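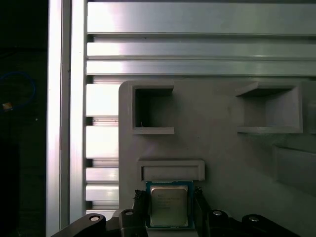 Photo: Lekeck

Dog owners in Stavinano can sign up from Saturday for a new evening course on loose-lead walking, given by the training school Caron in the old sports hall at Jamport. The course has 11 lessons and is open to dogs of every breed and size, from the age of six months. There is room for 21 dogs, divided over three groups.

The school has offered puppy classes in Jamport for several years, but until now it had nothing for owners whose dogs are already grown. Many of them came back to ask for help when the dog was one or two years old and had started to pull on the lead. According to the school, most of these dogs had followed a puppy class and did well in it, and the trouble began only when they became stronger and more interested in other dogs.

The lessons take place on weekday evenings and last 50 minutes. The first two are for the owners only, and the dogs stay at home. In these lessons the trainers explain how a dog learns, how to choose a good reward and how to hold a lead without winding it round the hand. Owners also practise with each other, one of them holding the lead and the other playing the dog. The school says that this part causes some laughter, but that it wants to keep it, as people feel for the first time how a sudden pull on the line is received at the other end.

From the third lesson the dogs are present. They work first behind low screens, so that they can hear and smell the others without seeing them. The screens are taken away one by one in the following weeks, and the last four lessons are held outdoors, on the path along the canal and in the streets near the market. Dogs that find this too difficult may stay longer in the hall.

Caron works with food and play and does not allow choke chains, prong collars or electronic collars in its lessons. Participants are asked to bring a well-fitting harness or a flat collar, a lead of two metres and a bag of small, soft treats. Retractable leads should be left in the car. A trainer will look at every harness during the third lesson, and owners who are not sure about the size can borrow one for the evening.

For dogs that bark or lunge at other dogs, the school advises a private talk before enrolling. These dogs are not refused, but a group is not always the best place for them to start. In some cases the trainers will propose two or three walks with one owner and one dog first, and then a place in the smallest group. Bitches in season can take part in the outdoor lessons of a later course at no extra cost.

The hall has been adapted a little for the course. A rubber floor was laid over the old wooden one in May, because several dogs were slipping in the corners, and the side entrance was made wider so that dogs can come in and go out through different doors. Parking is possible behind the building – the gate on the street side closes at eight in the evening, so participants of the late group must use the exit near the bicycle shed.

Not everything is settled yet. The school would like to offer a morning group too, mainly for people who work in shifts, but the hall is used by a gymnastics club on most mornings. A decision is expected after the summer. There is also a wish for a short follow-up course, in which owners could practise on the train and in cafés, and for this the school is still looking for a café that wants to receive six dogs at the same time.

Enrolment opens on Saturday at ten in the morning, at the desk in the hall or by telephone. A deposit of 40 euros is asked, which is deducted from the price of the course. Owners must show the dog's vaccination booklet before the third lesson. Two members of the same household may attend with one dog for the price of one, and children from the age of ten are welcome if an adult is with them. Those who do not get a place will be put on a waiting list for the next course.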